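Trucos para que las botellas reutilizables no huelan

Yo tengo cuatro botellas dando vueltas por casa y todas acababan oliendo a cerrado. Ahora les echo dos cucharadas de bicarbonato con agua templada por la noche, las agito bien ¡y listo!

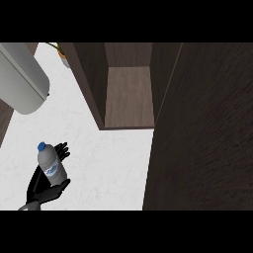

¿Y el tapón, cómo se limpia?

Con un cepillo de dientes viejo y un chorrito de vinagre, insistiendo en la rosca (ahí se queda todo). Luego lo dejo secar boca arriba, siempre separado de la botella.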